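The table with the lily print, and the old felt pens

22 Aug 2025

I promised in my last post that I would write about pens, and then the summer came and I wrote about nothing. So today it is pens, and the table where I sort them, and a little about the orange print with the lilies, as two readers have asked me about it.

I must begin with the number, although I am a bit ashamed. When my drawing group in Bainbridge stopped meeting in November, I took home all the felt pens. There were 575 of them, in biscuit tins and in one shoe box. We had bought them over many years, always a new packet before the old one was finished, and each person put the dead ones back in the tin with the living ones. I did it too. You take a green, it gives a dry grey line, you say a small bad word and you put it back.

Phyllis Sugden told me to throw everything away and buy a new set. She is practical, and maybe she is right. But I grew up in a home where a pen was used until it was finished, and then my father used the empty tube for something in the garden. I could not put so many in the bin without looking at them.

The table is made from wood with a light honey colour. It was not beautiful when I got it and it is less beautiful now. There is white on it in the middle, like powder and smears, and it is scuffed in many places. I have decided that I don't mind. On a good table I would work with my shoulders up, always afraid of a mark.

The lilies are another thing. I wanted something on the walls near the table which was not white, and the print I found is a very strong orange-red, with big pale flowers going from the top to the bottom. At first I thought I had made a mistake. It was like sitting inside a curtain! But after a week my eyes accepted it, and now white walls look to me a little like a dentist's. The person who sold it to me, in the market at Likham, called the pattern Trerkham. I have never found this name again, so please don't ask me where to buy more.

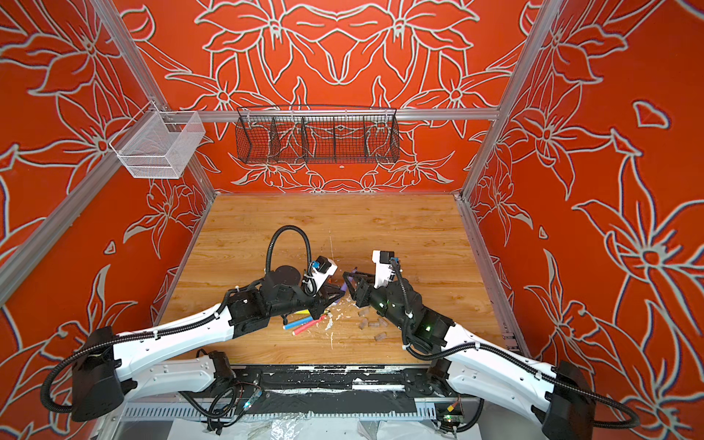 My lily corner, with the wire baskets up high where they don't take any room from the table.

The baskets are the best idea I had this year. One is white and hangs at the left. The other is black and long, and it has thin partitions of wire, so it is divided in small rooms. My plan is one room for each family of colour: reds with pinks, blues with purples, and so on. I like that you can see the flowers through the mesh. I like it also when a basket is empty, because then I can still believe in the plan.

Now, how I sort. I have tried several methods and this is the one that stayed.

I take a small number of pens to the table, never the whole tin. I take off the caps and put them together on the left. Then I try each pen on a sheet of cheap paper, first a short line and after that a small square filled in. The line is not enough. Many old pens can make one nice line, and then they die in the middle of the square.

A pen which fills its square goes back in its cap. A pen which gives nothing goes in a paper bag. And there is the third kind, which gives a pale, scratchy line, and this is the kind that eats the afternoon. For these I do what my aunt did with hers: I put the cap on well, I leave the pen with the tip down in a mug overnight, and I try again the next day. With some pens it helps and with others it does nothing. I give them one night only.

The purples surprised me. I expected that they would be dead, because in our group everyone painted evening skies, and for evening skies you use a lot of purple. I never liked the lavender kind in the shop, it looked too sweet for me, but on paper it can be a serious colour, especially next to a dull yellow. 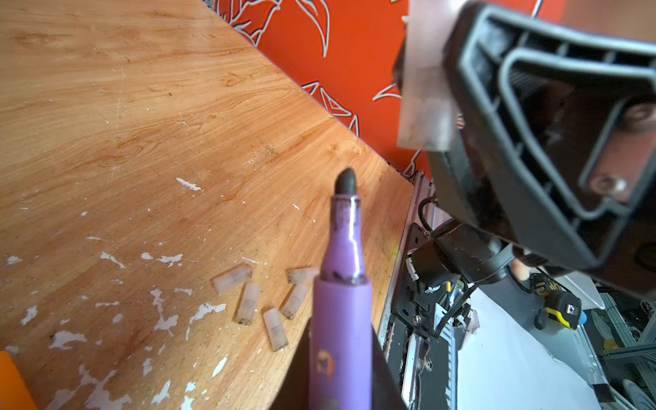

Brenda Greenwood wrote under my last post that she would never sort by colour at all. She sorts by the thickness of the tip, because when she sits down to draw she knows first what kind of line she wants, and the colour she can choose after. She also said that a dead pen is still good for blending if you touch it with a drop of water.

I have thought about this for some days. For drawing she is probably right. But most of my pens have more or less the same thickness, so I would have one enormous heap and two very small ones. The drop of water I tried the same evening, and I can say it works with a blue and makes a sad mud with a brown. Thank you, Brenda, I will try more.

Another question is the loose caps. I always have some which don't belong to any pen, and some pens which have no cap. In the beginning I tried to find the right partner for each one, like with socks. It took a whole Sunday and I had a headache. Now my rule is simple. If a cap closes well, it is the right cap, even when the colour is wrong. Giang Lục, who was in our group too, finds this terrible. For her a green cap on an orange pen is a lie. I answered that the lie is written on the outside and anyone can check it.

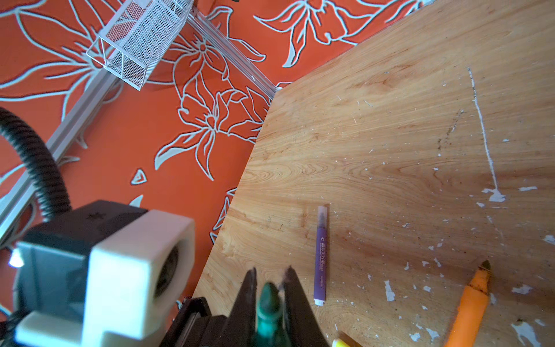 We are still friends, but when she visits she changes my caps back while I am making the tea, and she thinks I don't see it.

What remains is the question of where the good ones should go. I don't need so many. I have asked at the children's room in the library, and they will take up to 110 if the pens are tested and have caps (any caps, I asked especially). Roland Bunting wants some blacks for labelling his seed boxes. The rest I will keep, I think, and I will really try not to buy a new packet before winter.

The bag with the dead ones stands by the door since Monday. It is heavier than I expected, and I have already been inside it twice to rescue a turquoise.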